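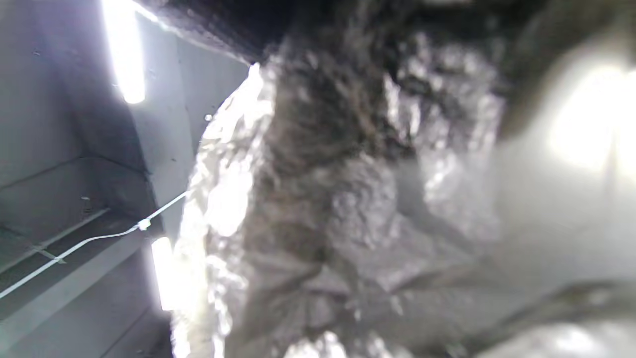

Section 6: Lining and Lighting the Display Enclosure

June
Prepared by Refilwe Shabalala, Bulluden Fit-out Services

6.1 Scope

This section covers the placement of foil-type lining material and the fastening of light strips and low-voltage cable in metal enclosures supplied under the Givside program. It applies to new installations and to relining. Electrical connection to the building supply is covered in Section 11 and must be carried out by a licensed electrician.

6.2 Before starting

Switch off the light strips at the supply and allow 20 minutes for them to cool. Wipe the interior panels with a dry, lint-free cloth. Solvent cleaners must not be used on matte grey finishes, as they leave permanent marks.

CAUTION: Cut edges of foil can be sharp. Wear close-fitting gloves when handling or trimming the lining.

6.3 Fastening the cable

1. Lay the cable along its intended path without fixing it. Leave a little slack at each end.

2. Fit a clip at every bend. Press the clip closed by hand; pliers will crack the fitting.

3. Keep the cable clear of the panel seams, where movement of the enclosure may pinch it.

4. Confirm that each light strip is seated firmly along its full length. A strip that lifts at one end is to be removed and refitted with new adhesive pads.

Note: On Brelitz enclosures the adhesive pads are supplied in packs of 11. Unused pads should be returned to their sleeve and kept flat.

6.4 Placing the lining

5. Unroll the material on a clean surface outside the enclosure. Crumple it loosely and open it out again. Deep, uneven folds scatter the light and reduce glare on the side nearest the strips.

6. Lower the material into the enclosure from above. Do not drag it across the rail or the light strips.

7. Shape the ridges by hand, working from the back towards the front.

8. Maintain a clearance of 3 cm between the lining and every light strip — including where the strip passes behind a fold.

CAUTION: Metallic lining may conduct electricity. It must not touch exposed terminals, damaged cable or cable joints.

6.5 Final check

9. Restore power and view the lining from the normal viewing position. Bright bands along the folds are acceptable. If the reflection is uncomfortable to look at, switch off, allow to cool and reshape the nearest ridge.

10. Record the work on the enclosure card. Completed cards are to be forwarded to Jacobus Modise at the Swanepoel office by Saturday of the same week.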